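Questions People Ask Before They Book

I rent out the two upstairs rooms and the small cottage at Wellenen, and I answer every email myself, usually with a cup of coffee at 6 a.m. After a while I noticed I was typing the same replies over and over, so I put them all on one page. If yours isn't on it, write to me anyway!

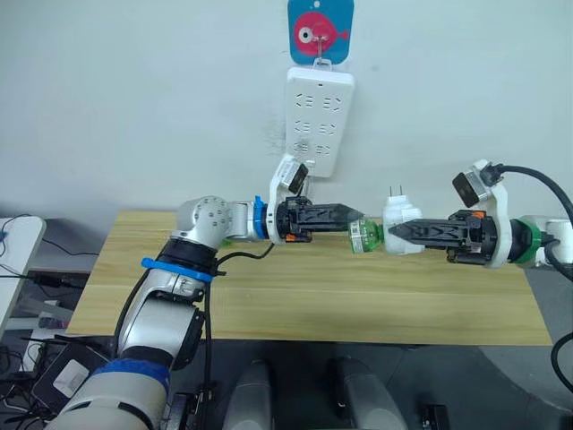
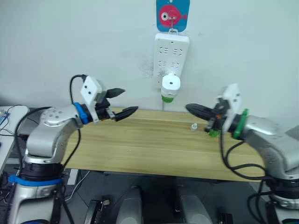 The long table, light wood against the white wall, in both pictures.

How do I find the place?

Put Godinho Lane into your phone and then stop trusting it once you pass the feed store. It'll want you to turn left at the creek. Keep going straight, over the little bridge, and take the second gravel drive on the right. The mailbox says 196 in big numbers. If you reach the Allomus orchard stand you've gone too far (but stop for peaches if it's August).

What's the difference between the rooms and the cottage?

The rooms are in the main house, up one flight of stairs, and they share a bathroom. The cottage sits down by the pond and has its own bathroom, a tiny kitchen and a wood stove that I'll happily show you how to light. Light sleepers usually like the cottage better, except in frog season, when I'd honestly put you upstairs at the back.

Is there a minimum stay?

Two nights, three on holiday weekends. If I have an odd single night open between bookings I'm glad to fill it, so it never hurts to ask.

How much land is there, and can we walk on it?

There are 78 acres and you can walk on all of it except the hayfield before it's cut. The path starts behind the barn and goes up through the maples to the ridge, then loops back along the creek. Wear real shoes. The bottom stretch stays muddy well into June and I've pulled more than one sandal out of it.

Can I bring my dog?

In the cottage, yes, one dog, and there's a small fee. Not in the main house, I'm sorry to say. My old cat has strong feelings and she was here first.

Do you serve breakfast?

For the upstairs rooms I do, from 7:30 to 9:30. Eggs, toast, fruit, and whatever muffins I felt like making. Cottage guests get a basket of basics on the first morning and can join us in the house if they tell me the night before.

Can we have a party or a small wedding?

Small, yes. The most I can take is 18 people, and everybody has to park in the upper field. Music goes off at 10. For anything bigger, try Desine, the inn over in the next valley, which has a proper hall and a lot more parking than I do.

Will my phone work?

Upstairs, mostly. At the pond, no. There's wifi in the house and it reaches the cottage porch on a good day (sit on the left side of the swing). Please download your movies before you come.

How old is the house?

The front half is the original farmhouse and the back was added by my grandparents, which explains the step down into the kitchen. Watch your head at the pantry door too!

What if I have to cancel?

Let me know two weeks ahead and you get everything back. Inside two weeks I keep the first night, unless I can fill it, and then you get that back as well.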